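Bring Back the Repair Counter

My desk lamp stopped working in January. It was a Meron, seven years old, and the fault was in the switch. The bulb was fine and so was the cord. I know this because I took the base apart on the kitchen floor and put a meter on it, which took ten minutes and used up most of what I know about electricity.

I called the store where I bought it. The man I spoke to was polite and told me they no longer handled service. He gave me a number for the distributor. The distributor told me the switch was not sold on its own, but that the whole base was available for $57, plus shipping. A new lamp of the same model was $53 that week. I asked whether that seemed right to her, and she said she could see how it might be frustrating.

I'm not writing to complain about Meron. The lamp was good for seven years. My complaint is with stores, and with the rest of us for letting them get out of a job they used to do.

When I was growing up in Burna, the hardware store had a counter at the back with a bell on it. You took a toaster or a mixer there, they wrote your name on a tag, and you came back the next week. Sometimes they told you it wasn't worth fixing. That was useful too, coming from people who could have charged you for trying. The same store sold new toasters up front, and it stayed in business for as long as I lived there.

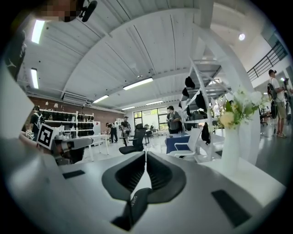
Stores will say the numbers don't work now. I have some sympathy with this. A new toaster is cheap and an hour of skilled work is not. But most of the things that fail in a house are not failing in hard ways. A belt goes, or a switch, or a plastic catch. The work takes fifteen minutes if you have the part and know where the screws are. What makes it expensive is the time spent looking for the part.

Noboru Ueda ran a vacuum and sewing machine shop two towns over from me until he retired, and he let me look through his last full ledger. He took in 1,654 jobs that year. He sent 105 of them home as not worth repairing. The rest went back to work. His usual fix was a cleaning and a belt. He told me he kept drawers of parts from machines people had abandoned, and that those drawers were worth more to him than his catalogs.

No national chain would copy that exactly. A chain could do something close to it, though. It already has the floor space, the trucks and the customer records. It takes back returns every day and sends a lot of them to be scrapped. Those returns are full of switches.

What a Counter Would Need

I'd ask for very little. One bench, one trained person, and a rule that any product sold in the store can be brought back to it for an honest opinion. Charge for the opinion. I'd pay fifteen dollars to be told whether my dishwasher has another five years in it, and I think plenty of other people would too. Take the fee off the price if the customer goes ahead with the repair.

The store would also have to stock the small parts for whatever it sells, for at least as long as people can be expected to own it. If a supplier won't provide them, the shelf tag should say so. I would like to know that before I buy a kettle. Lefèvre prints a parts list on the last page of its manual, with a number for every piece down to the rubber feet. I've bought two of their fans for that reason and no other. 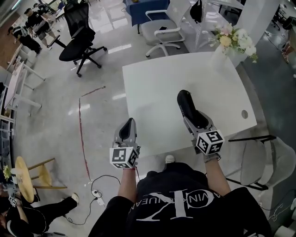 What We Would Need to Do

Customers have a share in this. We stopped going to the counter before the counter closed. I threw out a working coffee grinder once because the lid had cracked, and I didn't look for a lid. It was easier to order another one while I was standing in the kitchen.

We would have to wait a week for things again. We would have to keep the manual, or at least the model number. We'd have to accept a repaired item that looks repaired - a screw that doesn't match, or a gray knob on a black stove. None of this is much to ask.

I did fix the lamp. I bought a plain switch for four dollars and drilled the hole a little wider. It clicks louder than the old one did, and the base sits slightly crooked because I lost one of the pads.

Comments

Jarlath Mac an tSaoi
I'd pay the fifteen dollars. My Destent mixer has been in a closet since the gear went, and I can't get a straight answer on whether the gear is even sold.

pl_hanover
Good luck hiring the trained person. We tried at my store for a year. Anyone who can do the work can earn more fixing furnaces.

Dot R.
Be careful telling people to drill out a lamp base. Otherwise I agree with all of it.

millstreet
The price of the base compared with the whole lamp is the part that gets me. Same thing happened with our humidifier.

Contact us | Copyright, all rights reserved | Back to top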